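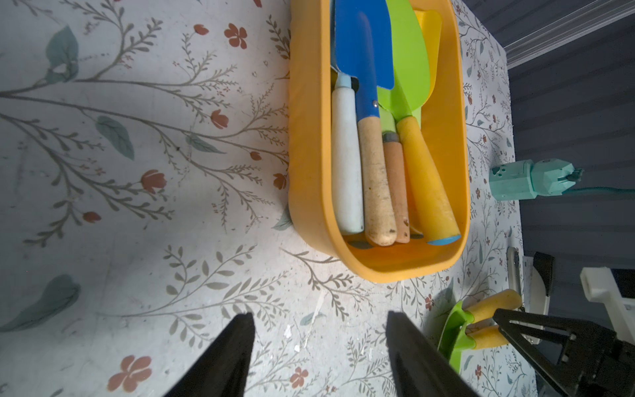
Small garden tools rust at the ferrule first, the point where blade and handle meet, and a short cleaning routine after each use prevents most of it. The same routine applies to adult trowels and to children's sets, although the latter are often left out of it and spend the winter in a bucket of damp compost. A shallow plastic tray suits a small set: the children's tools in the orange-yellow one are laid side by side with the handles all pointing the same way, so that each can be picked up by the grip. A tray of this type can also be rinsed under the tap. Wicker and cardboard hold moisture and should be avoided.

Cleaning

Knock off loose soil, then work a stiff nylon brush from the handle towards the tip. Clay that has dried hard will come away after ten minutes in lukewarm water. Do not soak the handles. Wood swells and shrinks as it dries, and the fit at the socket becomes slack.

Dry metal parts with an old towel and leave them in moving air for an hour before putting them away. A closed shed in October is not moving air. A windowsill or the top of a boiler cupboard is better.

Light rust

Rub with fine wire wool and a few drops of vegetable oil. For heavier rust, stand the blade in white vinegar overnight, rinse, and neutralise with a teaspoon of bicarbonate of soda in a pint of water. Rinse again and dry at once. Painted blades should not go in vinegar if the paint is chipped, as the acid creeps under the edge and lifts the rest.

Oiling

Bare steel takes a thin wipe of camellia or linseed oil. Thin means that a finger drawn across the surface leaves no visible track. Rags used with linseed oil can heat up and catch fire by themselves – spread them flat outdoors until stiff, then bin them. Use camellia oil on anything a child will handle.

Loose handles

Sreekumar Poduval wrote in to recommend a wrap of cotton thread and wood glue inside the socket. It holds well on light tools and fails on anything used for levering. For those, drill out the old pin and fit a new one of the same diameter.

Storage

Keep trays off a concrete floor, on a shelf or two battens. Leave the lid off, if there is one. A sachet of silica gel is of little use in an open tray and can be saved for the seed tin. Label the shelf and not the tray, as trays get moved.

Check the set once a month over winter. Any brown bloom on the steel at that stage wipes off with oil and a cloth.

Next page: storing hosepipes and fittings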